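Thursday, 4:40 pm

Quarter-end rebalancing, third go at it. I had a nice fat result this morning and by lunch I'd talked myself out of half of it, so I'm writing this up while I still remember which half.

The idea, for anybody picking this up cold: a plain stock and bond mix gets knocked off its weights in a rough quarter, and we want to know if pulling it back right at quarter-end beats waiting until the drift gets big. Everyone in the office has an opinion on this (me included, loudly), and I'd like us to have a table instead. Price history starts in 2000, so we get the dot-com slide, the 2008 mess and the spring of 2020 all in one run. 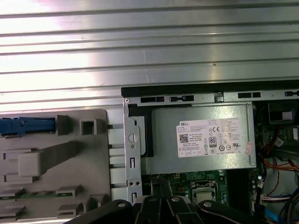 Castis Portfolio Research – shared notebook, rebalancing

What I ran today: the Odum script, same as last week, with the Tirnora price file swapped in for the old one. Stock side is total return this time. I'd been running stocks on price only and bonds with the coupons in, and yes, that's as silly as it sounds. It made stocks look tired in every flat year and made the rule look clever for selling them! A good chunk of last week's edge was just missing dividends. Gone now, and I've crossed out the chart on the earlier page so it doesn't end up in somebody's slides.

Next thing. The Tirnora file drops companies when they get bought or go under, and it doesn't tell you. I matched it against our old membership list and 182 names were in the list and missing from the file. Some are plain ticker changes and easy to fix. The rest are the ones that matter, the banks and the small retailers that died in the bad stretches, and leaving them out means every crash bounces back a bit prettier than it did for people who owned the stuff. I've put back the ones I have final prices for. The others are on a tab called "missing" with whatever I could find, please don't sort that tab, the notes column isn't tied to the rows.
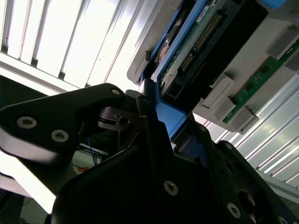 Morven Baxter wrote back on the draft that she'd leave the dead names out of the headline table altogether and show the index-level run first, because the rule only ever trades the two funds and never touches a single stock. Her worry is that we'll spend a month patching a file the answer doesn't depend on.

She's got a point and I don't love it. The index-level series already has the failures baked in, so for the main table I can skip the patched file completely. I still want the patched one for the sector cut, where there's no ready-made series going back far enough that I trust. So: index first, sectors second, and I'll stop touching the missing tab until the first part is done.

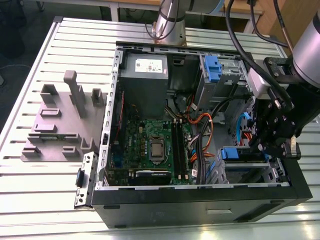 Costs are the part I keep hiding from. Odum takes a flat charge per trade and buries it so deep in the returns function that I had to hunt for it, and then found it was applied to buys and skipped on sells. Wekesa asked me a simple question about it on Monday's run and I couldn't answer without reading code out loud, which was embarrassing for both of us. I want the next version laid open like that tower on its side with the panel off, where you can just point at the processor, point at the two memory modules and move on. One sheet for prices, one for weights, one for trades with the charge sitting in its own column. Slower, but I'll take slower.

With the charge on both sides, quarter-end still beats doing nothing in the choppy years, and the gap over the drift version shrinks to almost 2 basis points a year. I wouldn't walk across the street for that. In the long calm stretches it loses a little, since you keep trimming the thing that's going up. The Polat fund mix shows the same shape with bigger swings. 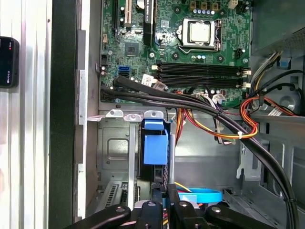 Which day does the rule trade on? The first trading day of the new quarter, at the closing price, using weights from the night before.

I went with that since it's what we could do in a real account. Trading at the quarter's last close using that same close is cheating, and the old version did it. Shifting it by a day barely moves the calm years and moves early 2020 a lot, more than I'm comfortable with. If one day matters that much then I'm looking at luck, and I should run it over a spread of start days before anyone gets excited.

To do: index-level table with the charge column. Spread of trade days. Ask Wekesa Rashidi if the bond series has the January coupon in twice, the jump looks odd. Rename the output files, "final_new" has to go.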